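# Recording a radio play in your apartment

You have a script, four friends who can be talked into things, and a closet. That's enough to make a half-hour radio drama, and a surprising share of the people who made the great ones had a worse closet.

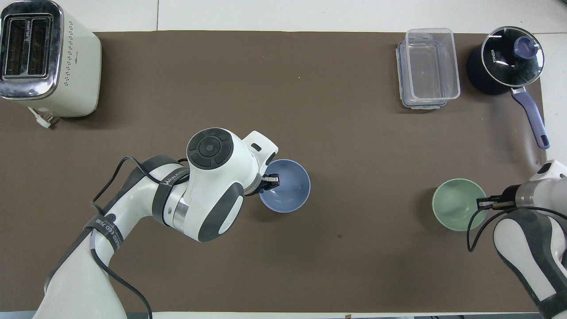 Start with the script, and read it aloud before anyone else sees it. Anything your characters do has to reach the listener by ear, which rules out meaningful glances. It also rules out "Why, Gendier, you're holding a gun!" Let Gendier cock the thing and have someone stop talking.

**Keep the cast small.** Three voices in a scene is plenty. My first play, *The Hailu Inheritance*, had a dinner party with seven guests, and listeners reported a pleasant murmuring followed by a murder. If two actors sound alike, give one of them a different pace. Accents are a last resort.

**Set up the room.**

1. Hang blankets on the two walls nearest the mic. Coats work too.
2. Unplug the fridge. Put your car keys inside it so you remember to plug it back in.
3. Tape a mark on the floor for each actor, a hand's width from the mic for whispers and a full step back for shouting.
4. Record a minute of everybody standing still. You will need this silence later to patch the gaps, and you will hear at least one stomach in it.

**Do the voices first, then the effects.** Live effects are charming and I don't recommend them. Tsion Negash did ours on the night, and the horse arrived well before anyone had mentioned a horse. Record footsteps separately, in the right shoes, on the right surface. Cornstarch in a sock makes good snow. Celery makes good bones – buy extra, as people eat it.

**Edit with restraint.** Cut the breaths that distract and leave the rest, or your cast will sound like they've been dead for a while. Music goes under the ends of scenes and gets out quickly. If you can't decide whether a scene needs thunder, it doesn't.

Export a copy and play it in a parked car, then on a cheap phone speaker. Whatever you can't make out in either place, turn up, or ask the actor back on Monday with an apology and some celery.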